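Mistico Bench Press: Set-up and Use
Section 4. Clamping Knobs

4.1 Scope

The knobs covered in this section hold the upper platen, the side fence and the depth stop. They are hand-tightened parts. No wrench, pliers or strap tool is needed at any point in this section, and use of one voids the cover on the threaded inserts.

Read Section 3 before you start. The base must be bolted down and leveled, and the side fence must be resting in its slot.

4.2 Parts and tools

Clamping knob, four-lobe, yellow plastic, with stem
Flat washer, steel, one per knob
Threaded insert (fitted at the factory)
Soft brush, dry
Lint-free cloth
Light-colored tray or sheet to work on

Spare knobs are sold singly under part number 37. Knobs from the older Drarkar press have a different thread and must not be used, even if they start to turn in the insert.

4.3 Checking the knobs before fitting

1. Lay out the knobs on the tray, away from the edge of the bench.

2. Brush out each threaded insert. Wipe the mouth of the insert with the cloth. Do not blow it out with compressed air while the platen is in place.

3. Look at each knob from the side and from the top. The hub must be free of cracks where the lobes join it, and all four lobes must be whole. The stem must leave the underside of the hub at the center and stand square to it. Set aside any knob with a bent stem or a split hub.

Note: The yellow plastic has a slightly translucent, matte finish. Small changes in shade between one knob and the next are normal and have no effect on strength. A white line running across a lobe is a stress mark, and the knob must be replaced.
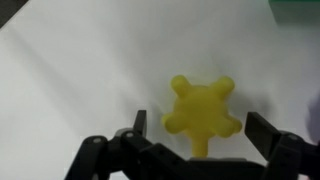
4. Slide one washer over the end of each stem. The washer must sit flat against the shoulder. If it tilts, remove it, turn it over and try again.

5. Turn each knob into its insert by two full turns, using the fingertips only. It should move freely. If it binds, back it out and brush the insert a second time.

Caution: Do not force a knob that binds in the first two turns. A crossed thread will pull the insert out of the casting when the platen is loaded.

4.4 Fitting the platen knobs

1. Lower the upper platen onto its posts with the maker's plate facing you.

2. Start both platen knobs by hand. Leave a gap under each washer so that the platen can still shift.

3. Push the platen back against the rear stops and hold it there with one hand.

4. Tighten the left knob until the washer stops turning. Tighten the right knob to the same point.

5. Go back to the left knob and give it a further quarter turn. Repeat on the right.

6. Release the platen and check it for rocking. If it moves, loosen both knobs and return to step 3.

Keep the palm over the hub and the fingers between the lobes when tightening. Pressing on the end of a single lobe puts a side load on the stem.

4.5 Fitting the fence and depth stop knobs

1. Slide the side fence to the required scale mark. The scale is read at the inner edge of the fence.

2. Fit the fence knob and tighten it until the fence can no longer be moved by hand.

3. Set the depth stop. For first use, set it to 19 on the depth scale.

4. Fit the depth stop knob and tighten it lightly. This knob carries no load and does not need the further quarter turn.

4.6 Care

Check all knobs for tightness at the start of each working day, and again after the first hour if the press is new. Replace the platen knobs after 500 pressing cycles. The fence and depth stop knobs have no fixed service life and are replaced on condition.

Clean the knobs with warm water and mild soap. Dry them before refitting. Solvents, thread lubricant and the Flistidel plate cleaner supplied with the press will all cloud the plastic and may soften it. If cleaner gets onto a knob, rinse it at once.

Store spare knobs with the washers removed, out of direct sunlight.

4.7 Faults

Knob turns but does not tighten: insert thread is worn or stripped. Stop using the press and contact the parts desk.

Knob works loose during use: washer missing or fitted on a dirty face. Remove, clean and refit.

Knob is hard to release: grip the hub with a dry cloth and turn counterclockwise with steady pressure. Do not strike the lobes.

Platen rocks with both knobs tight: rear stops are out of line. See Section 3.

Technical content of this section: Najwa Haddadin, Tarek Semaan.
Continue with Section 5, Loading and First Pressing.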